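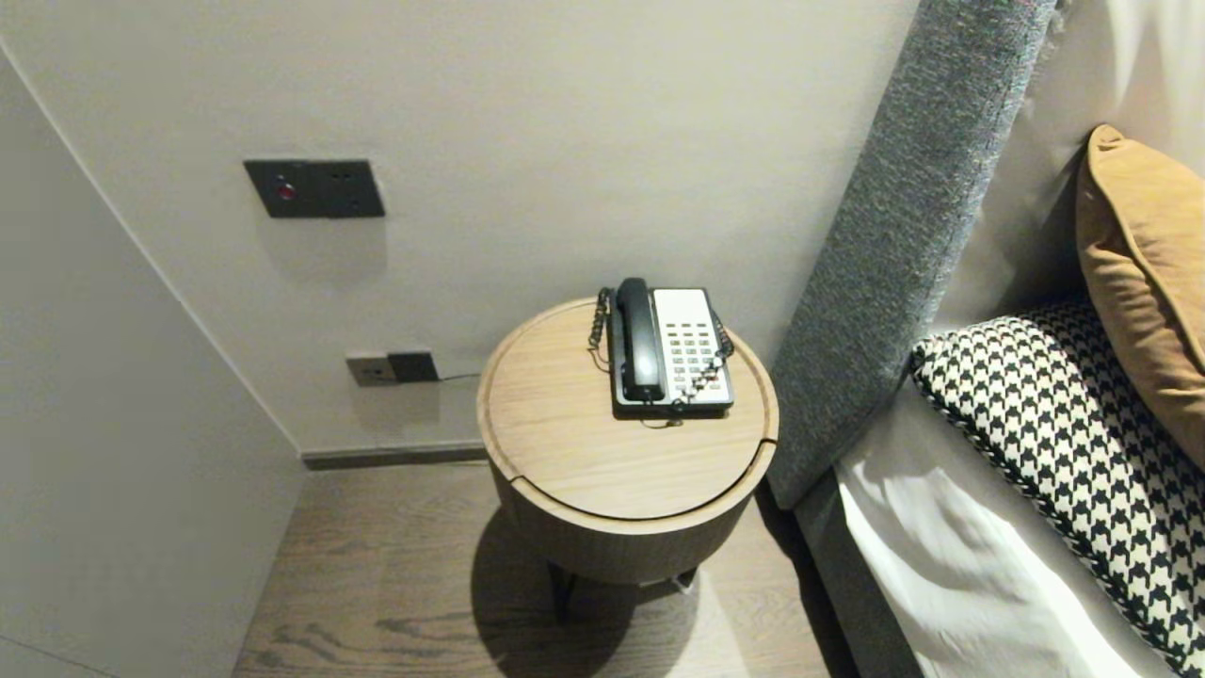 Ranbridge puts the phone back by the bed as Nitholm rooms reopen

FOR IMMEDIATE RELEASE
October 26, 2019

Ranbridge has finished the bedroom refit at its Nitholm guest house. 216 rooms in all, every one with a new round bedside table, and on every table a proper telephone with a cord. First guests already booked in. Bar and breakfast room stayed open all through the work.

The tables are by Jarkier, the furniture maker, and were drawn up for the narrow gap between bed and wall. The old square cabinets were a nuisance in that gap. Shins, mostly. Corners at just the wrong height for anyone getting up in the dark, and a drawer that hit the mattress before it was halfway open.

New ones have a round wooden top with a thin groove running round the edge, a drum of a slightly darker, greyer wood below, and dark metal legs. The floor shows underneath, so the room feels a bit bigger and the hoover gets in without moving anything.

"We measured that gap more times than I care to say," said Vy Từ, who led the refit for Ranbridge. "Nobody at the guest house wanted another corner in it. Round was the first thing we agreed on and pretty much the last thing we argued about."

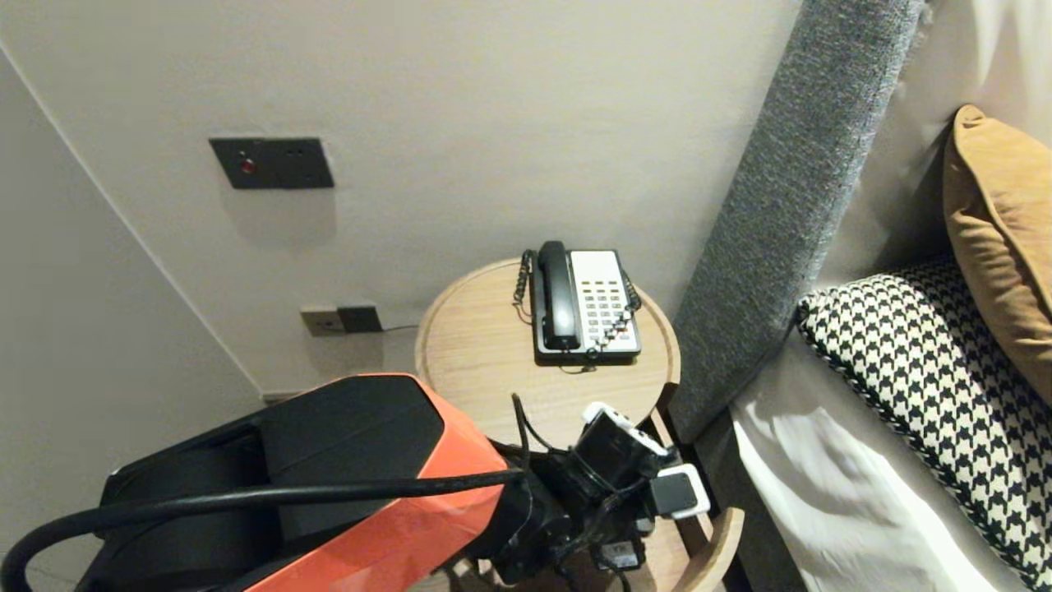

Bedside table and telephone in a refitted room at Nitholm. The red button is on the dark wall plate.

Why keep a phone at all? Ranbridge asked. Before ordering anything it put a short card in the rooms and got 1047 back over the season. Keep the bedside phone, said most of them. Older guests for calling reception, parents for ringing the room from downstairs, and quite a few who simply like to leave there mobile on the other side of the room at night.

So the phone stays. Black handset down the left side, pale keypad on the right, coiled cord. It sits at the back of the table, leaving the front for a book, glasses, a cup of tea. Reception, breakfast orders and wake-up calls are all on it.

"People pick it up half asleep," said Từ. "It should be where your hand goes. We tried it on the desk in 2 rooms and had complaints by the morning."

Sockets were moved as well. They are now low on the wall beside the table, where before they were behind the headboard and guests had to pull the bed out to charge anything. Walls are pale and plain, skirting grey, floor in wood-grain planks all the way to the wall. Carpets are gone from every bedroom.
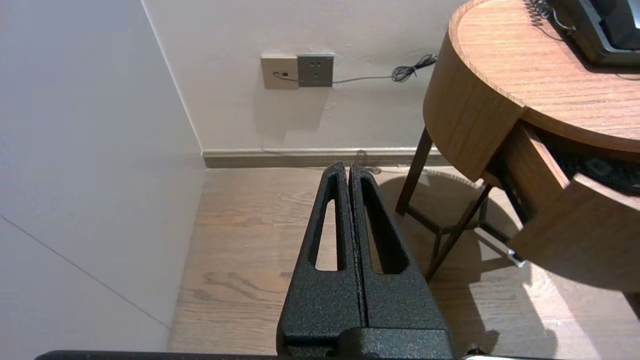
Wall sockets low down beside the table, with sunlight on part of the plank floor.

Thái, the small workshop that handled fitting, worked one corridor at a time so that guests were never next to the noise. Beds were stripped, lifted out and back the same day wherever posible. Some 200 of the old cabinets have been passed on to local households and a furniture reuse shop, the rest were too worn and went for timber.

Still to come: new reading lamps, and a printed card by each phone with the extension numbers. The card is late, our fault, should be in rooms before the end of October. Until then dial reception and ask.

Room rates are unchanged for the winter. Guests who would like a room without a telephone can say so when booking and it will be taken out before they arrive.

Notes to editors

Ranbridge runs the Nitholm guest house. Bedside tables by Jarkier. Fitting by Thái.

Visits to see the rooms can be arranged, mornings are best. Interviews with Vy Từ on request through the Ranbridge press desk.

ENDS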